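Vakon 实木工作台面使用一个多月的感受

去年那张密度板桌子边角泡了水，鼓起来一块，拖到今年才换。挑了一阵，最后买的是 Vakon 的 Tillus 台面，厚度二十几毫米的那一款，颜色选了中间档的棕色。价格 3,411 元，含运费，不含桌腿。桌腿我沿用旧的，孔位对不上，自己重新打了孔，所以这篇只说台面。

送货比预计晚了两天，包装没有问题，四个角都有厚护角，拆开以后没看到磕碰。背面有一处补过的节疤，用手摸得出来，装好以后看不见，我没有找客服。

木纹是我选它的主要原因。页面上的样图比较素，到手的这块花纹要重一些，深浅条纹都是横着走的，有几处颜色明显偏深。喜欢整齐的人可能会觉得乱。客服说每块都不一样，下单前可以要求发实拍图，我当时没有要，建议大家要一下。

表面出厂时上过木蜡油，摸起来顺滑，光泽不重，但是对着窗户的时候还是会反光，看细小的东西要换个角度。我的桌上经常摊着线材，黑色的线放在这个颜色上很好找，比以前那张深灰色的桌子方便。
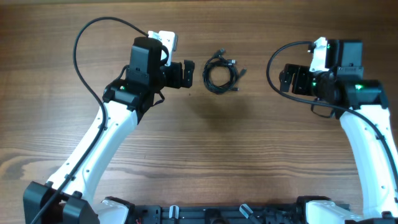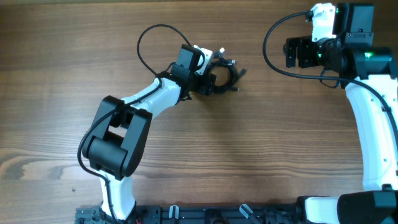
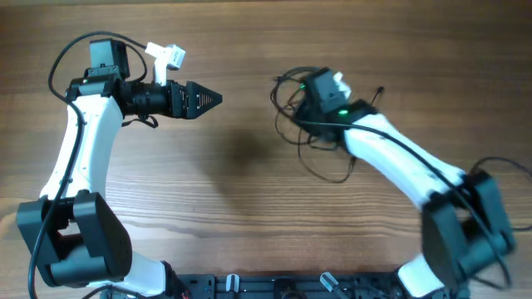
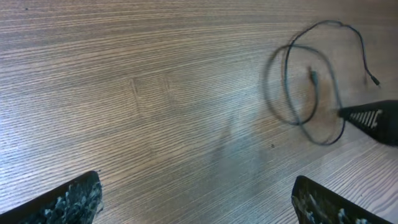
四张都是同一块台面，最后一张离桌面比较近。

耐用方面，细划痕是有的，插头在上面拖来拖去，时间长了难免。我用 400 目砂纸顺着木纹轻轻磨过一小块，再补一层油，第二天基本看不出来。油用的是 Ester 的透明木蜡油，85 元一罐，薄涂的话一罐够用很久。第一次涂得太厚，黏了两天才干，后来改用旧棉布擦，好了很多。

水渍试过一次，玻璃杯底的水放了一晚上，早上擦掉后留下浅浅一圈，过几天自己淡了。热的东西没敢直接放，焊台下面垫了硅胶垫。

变形目前没有。我拿直尺横着靠过，中间和两头都贴得住。不过现在还是 9 月，冬天开暖气以后才是考验，到时候如果翘了我再来补。

重量要提醒一下，一个人搬不动，上楼最好找人帮忙。另外打孔之前先用小钻头开引孔，我第一个孔没有开，边上崩掉一点木屑，好在朝下。螺丝也不要拧到底，给木头留一点伸缩的余地。

和它同价位的我还看过 Slanina 的一款，那边送桌腿，台面薄一些，颜色只有浅色。如果没有旧桌腿可以用，买那个总价会低一点。我看重厚度，所以没有选。

理线方面台面本身没有任何配件，没有线孔也没有线槽。我在背面粘了约 20 个线夹，掉了三个，原因是木蜡油表面不好粘，后来改成带螺丝的就稳了。想开线孔的话建议找木工店，家用的开孔器打这个厚度比较吃力，我试到一半就停了，借了别人的台钻才打完。

打分的话给八分，扣在送货时间和样图色差上。背面保修卡上的日期写的是 9 月 3 日，保一年，只保开裂，不保划痕和变色，买之前最好把这一条看清楚。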